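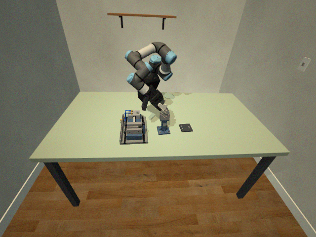

Asuka thinks the speed rule is backwards, and she caught me before coffee to tell me so. Her argument: we cap the arm at slow for the first run of any new program and then let people go straight to full speed on the second, and what has one clean pass shown anyone? She'd do three slow ones, then half, then full, and write each one down.

I grumbled, then I went and read our own sheet (the Nerstead one, taped inside the cabinet door) and she's got a point. It says "verify at reduced speed" and stops there. No number of passes, nothing about what counts as a change. If I nudge a waypoint over the pedestal stand by a hair, is that a new program? I've been saying no for months. As of Wednesday I'm saying yes!

So, draft wording for the Grundilau cell, please scribble on it:

- Any edit to a waypoint, tool offset or payload puts you back at slow. Fixture moved = edit.
- Three full slow passes, then one at half, then full. Initial the log each time.
- Run the first slow pass in sim too, with the vise, the stand and the plate where they really sit. Update the model first if they've moved.
- Gripper closes on a part only after a dry pass with the fingers open.
- Hoses on the vise count as obstacles. Give them a keep-out box, not a "should be fine."

That last one is mine. The arm folds up tight over the stand and it's easy to forget how far the elbow swings when it opens out toward the vise side. I want the approach to come in from above, every time, even if it costs us cycle time.

Wang is worried about the log getting huge. Program 51 alone has 31 revisions, so okay, fair. Maybe initials go in the program header and the log only gets the final pass? Ask Kotlow how they handle it, they've had the same controller longer than we have.

Still open: who signs off when the person editing is also the only one in the room. I don't love self-signing. Asuka says leave it at slow until someone else shows up, and I can live with that.

TODO: measure the vise hoses again, fix the payload value in the sim, reprint the sheet.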